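Barnent Community Hall Users' Group
Minutes of the March meeting

Present: seven members. Apologies: two.
The meeting opened at 7.30 pm.

1. Minutes of the last meeting
Agreed, with one correction. The side gate repair was done by Olier, not by the parish.

2. Heating
The boiler was serviced in the first week of the month. Sadowski have quoted 2000 pounds for a new pump and controls. The present pump is noisy but working. It was agreed to ask for a second quote before the next meeting and to leave the timer as it is, on from 5 pm.

3. Winter clothes sale
The sale raised 800 pounds, up on last year. Knitwear and children's coats went first – shoes hardly sold at all. Unsold items have gone to the Ginus Road shop.
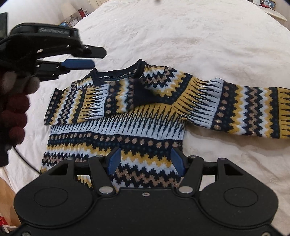 Members asked for the next sale to open an hour later, as sellers were still setting up when the doors opened. Tables will stay at 5 pounds each. There is room for up to 12 if the stage is used. The card reader lost its signal twice, so a cash float will be kept at the door as well.

4. Car park
The white lines by the bins have worn away. Two members offered to repaint them when the weather is drier. Paint to be bought from hall funds.

5. Any other business
The kitchen tap is dripping again. Keys for the store cupboard must be signed for in the red book – one set is still missing.

The meeting closed at 8.50 pm. Next meeting in May, same time, in the small room.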